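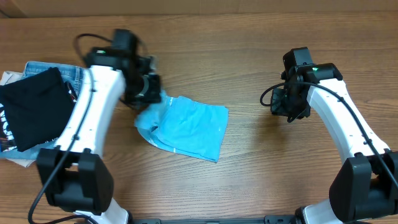 Open day walk-through, Zekstead hall, folding demo
Checked by: Frans Schouten, 9:30 a.m.

1. Emergency stop within reach of presenter – OK. Also within reach of any child over the age of 5. Move it.

2. Cables clipped to both forearms – OK. Check the clips again at lunch.

3. Visitor line taped on floor – FAIL. Tape is there, but it runs under the coffee table.

4. Clothes for folding – OK. Pockets to be emptied first. Melden found a house key last year, the loud way.

5. Headcount – limit for the hall is 147. Tistex has invited 171. Vandenberghe to discuss with the fire marshal, preferably before the doors open.

6. Presenters briefed – 2 of them, one awake.

Recheck items 1 and 3 by noon.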